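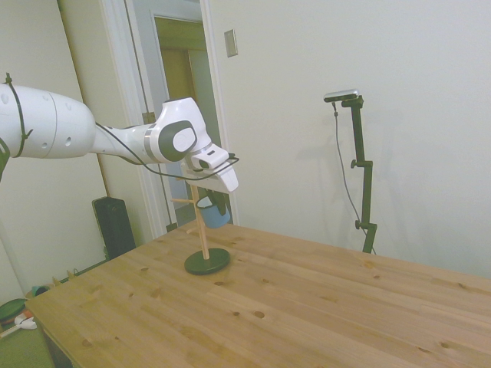 Amrit Gauthier keeps every mug in the house within reach of the kettle, and told us that a cupboard door is one door too many at six in the morning. Plenty of people who wrote to us about their kitchens felt the same. Others wanted the worktop bare and everything behind doors. Both groups were talking about storage, which is the subject of this chapter.

Chapter 4
Keeping Things to Hand

In Chapter 3 you measured a kitchen and drew it to scale. In this chapter you will look at the small items used in it every day, and at the fittings that hold them. We start with the mug because almost every home has several and because it can be stored in so many ways: on a shelf, in a stack, on hooks under a cupboard, or hung by its handle on a mug tree.

A mug tree has three parts. The base sits on the table and keeps the whole thing upright. The post rises from the base. The pegs stick out from the post, and each one holds a mug by the handle. A simple one can be made from a length of dowel and a round of wood, and you will make one in Section 4.5.

Open storage of this kind saves shelf space. It also leaves the mugs out in the room, where they can collect dust and grease if they are not used often. A mug that is used daily and washed daily gives little trouble. The guest mugs that come out at Christmas are better off in a cupboard.

Balance is the main point to think about in the design. An empty tree stands evenly on its base. Hang one mug near the top and the weight moves to that side. Hang a second mug on the opposite side and it moves back towards the middle. A wide or heavy base allows for careless loading, and a narrow or light one does not. In Section 4.3 you will test this with the Skadwood and Brukar patterns printed at the back of the book, which have the same post but different bases.

The handle matters as well. A large open loop goes over a peg easily and comes off easily. A small handle, or one with a thick grip, may not fit at all. Check the handles before you decide on the thickness of the pegs.

By the end of the chapter you should be able to:
name the parts of a mug tree and say what each one does
compare open and closed storage for a given household
find the point at which a loaded stand tips
cut, drill and fit pegs to a post

Key words: base, dowel, peg, load, tipping point, open storage, closed storage

Before you start

Weigh an empty mug from home on the kitchen scales and write down the result. Then fill it with water to the level you would normally drink from and weigh it again. Keep both figures, as you will need them for the table in Section 4.2. If you have no scales at home, use 500 g for the full mug.

4.1 Where does it go?

Most homes have a place for mugs that was never planned. They ended up near the kettle or near the sink, depending on who did the washing-up.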